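Kuvitz House Toy Library — Gallery: The Sorting Room

Search this site Enter keywords Go

Print this page | E-mail this page

Last updated: April 22, 2021

The sorting room is at the back of Kuvitz House, past the kitchen and the coat hooks. Everything that goes into our animal sets passes through it. Toys that come back from loan are checked there, matched to their set card and put in the right tub for the shelves. Donated toys go through the same process, with an extra wash first.

We moved into this room in February. Before that the sorting was done on two card tables in the hallway at Lorton Street, and anyone wanting the washroom had to squeeze past. Shona Ormsby drew up the plan for the new room and Muchen Wei did most of the carrying. The walls were left plain and the table is white, which makes small parts easier to find. A brown hoof or a loose ear used to vanish on the old wood-grain tops.

Members who want to see the room in person can ask at the front desk during opening hours.

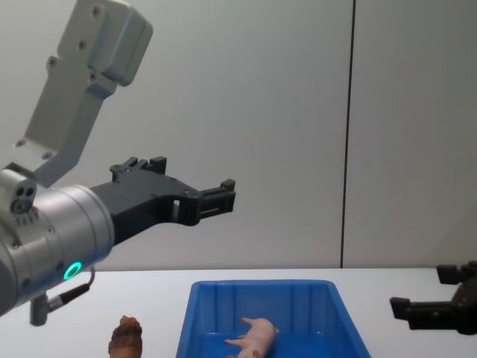 At the white table, sorting room, Kuvitz House.

The table is kept for sorting and nothing else. Coffee, coats and paperwork stay in the kitchen. It gets wiped down at the start and end of each session with the same mild soap we use on the toys, and the set cards are kept in a binder so they don't end up under things.

Animal sets are our most borrowed item after the train track. There are around 400 animals in the collection, spread over farm, forest, ocean and safari. The farm sets are the ones that come back mixed up most often. Families borrow two at once, the children play with them together (as they should), and the pigs and horses go home in whichever bag is closest. We don't charge for a mixed set. We do ask that you tell us if you know something is missing, so we can hold the set back until it is found.
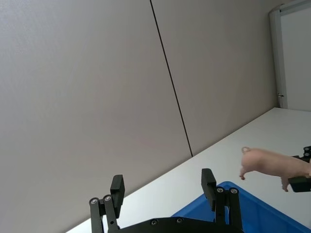
Kuvitz House Toy Library — Collections and Repairs Team

The pink pig is one of the farm animals. Pigs are sorted by colour and size, and the size is printed on the set card beside the outline drawing. If the animal covers the outline it belongs to that set. Busisiwe Ntuli made the drawings by tracing around each animal with a pencil, and they have saved us a good deal of arguing.

Each animal is checked for cracks, bite marks and sharp edges before it goes back out. Small scuffs are fine. Anything with a split seam is set aside, and so is anything with paint coming off. Montserrat Bermúdez looks after the repairs. She can usually fix a wobbly leg, but she won't repaint a toy that is likely to end up in somebody's mouth, so those are retired and the set card is changed.

Blue is the farm colour in our system. The green tubs are for forest animals and the grey ones for ocean. Safari has had no tub of its own since the yellow ones cracked, and for now it lives in cloth bags on the bottom shelf — we are looking for replacements in the same size, if anyone has some to spare. Lids are stored separately. They warp if they are left on damp tubs.
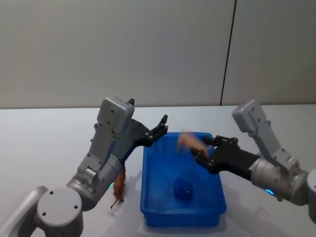
Four-legged animals take longer than the rest. Horses, deer, goats and calves are close to the same size in the older sets, and some of the makers were not too fussy about which was which. Cuiping Cao keeps a list of the doubtful ones. Where we can't decide, the card just says "brown animal, standing", and borrowers have been happy enough with that. The children have their own names for most of them anyway.

Once a tub is complete it is weighed. The weight is written on the card, and on the next return we weigh the tub again before opening the binder. If the two numbers match, the set nearly always is complete and the check goes much faster. If they don't match, somebody goes through it animal by animal.

The Tan shelving along the hallway holds the finished sets, with farm at the lowest level so that children can reach it. Please put tubs back with the card facing out. Borrowing is limited to three sets per family at a time, for four weeks, and you can renew once by phone or at the desk. Returns go on the trolley by the front door and not straight back on the shelf, even if you are sure everything is there.

Donations of plastic animals are welcome in any condition short of broken. We can't take battery toys or anything with magnets. Larger donations should be arranged ahead of time with Shona.

Print this page | E-mail this page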